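Chapter 4
Inside the Desktop Case

Chapter 3 treated the desktop computer as a set of functions. Chapter 4 treats it as a set of parts held in a steel or aluminum box, each of which must be reached, released and put back in a fixed order. The worked procedures follow the Titton bench manual, with torque values in Table 6.

4.1 Position of the case

Lay the tower on its side with the motherboard at the bottom and the open side facing up. Boards then rest under their own weight, and a dropped screw stays in view. Disconnect the line cord before the side panel is removed.

4.2 Cables before boards

Most damage during service is done to connectors. Power leads are color coded: yellow carries 12 volts, red 5 volts, orange 3.3 volts, and black is ground. Trace each lead to its end before pulling on it, and grip the plug body, never the wires.
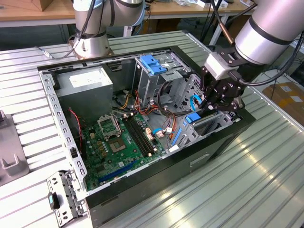
4.3 The processor socket

With the retention bracket raised, the contact area has no protection. Do not touch it, and do not pass cables over it. If the processor will be out for more than a few minutes, fit the socket cover. Memory modules are released by the latches at the ends of each slot and are lifted straight up.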